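January 30, 2019

Binder day, finally. I've been promising since October that I'd sort out the paper records for the Menham and Zirholm jobs, and this morning I couldn't find the calibration sheet I needed, so that settled it. Coffee first, then the cabinet by the desks.

I should say up front that I like that cabinet. It's the right height for leaning on while you read, it has decent hinges, and the doors open wide enough to get at things without kneeling on one of them. What I don't like is how we've been using it. Stuff goes in flat, the next thing goes on top, and then everybody pulls from the bottom of the pile and the rest slides out on their feet (mine, last week, the heavy Zirholm one, corner first).

So the new plan, and please shout if you hate it:

Upper shelf is for current jobs only. Menham and Zirholm live there until they're closed out. Anything older goes in the archive room with the Heitmann papers. Labels facing out, always. The lower level stays clear for now. I want it for the sample trays when they come back, and if we start parking binders there we'll never get the space again!

I also want us to quit using the top as a shelf. I'm as guilty as anyone. It's handy, you put something down for a second while you get the doors open, and then it's there for 2 weeks and somebody catches it with an elbow.

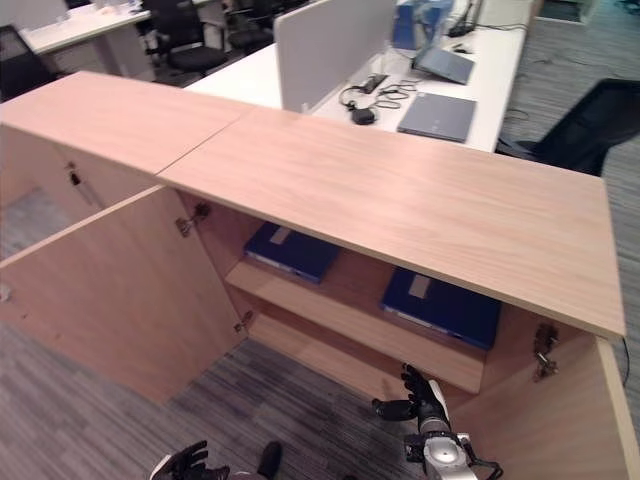 Navy binders on the shelf, labels on them.

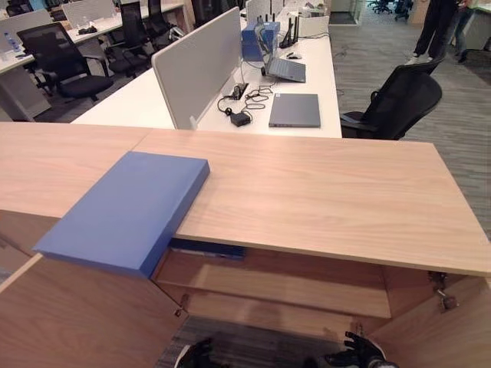 Ida Nolte read the plan over my shoulder and said she's fine with all of it except the flat part. In her view binders ought to stand up, spines out, because lying down they put all the weight on the rings and after a year or so the rings stop closing properly. She had one from the Heitmann job do exactly that, and spent an afternoon moving 2000 pages into new covers. She'd rather we bought a couple of bookends and did it right from the start.

Fair point, and I hadn't thought about the rings. My worry is the height. I took the tape to the shelf after lunch and there's 14 inches of clearance at the front, so standing them up should work fine, but I'd like to check the back as well before I order anything. Zostetti has bookends in the catalog, the heavy steel kind, sold in packs of four. One pack will do us.

Other things while I was at it:

The calibration sheet was in the Zirholm binder the whole time, filed under the wrong tab. I've moved it to the front and put a sticky note on the old spot.

The lock on the left side is stiff. A bit of graphite would probably sort it. I don't want oil anywhere near the paper.

Still don't know what to do about the loose receipts from the Menham job. For now they're in an envelope in my top drawer. If you have any more of them, drop them on my keyboard and I'll add them in.

Tomorrow: measure the back of the shelf, order the bookends, and ask Ida which tabs she wants in the Menham set before I print a new contents page.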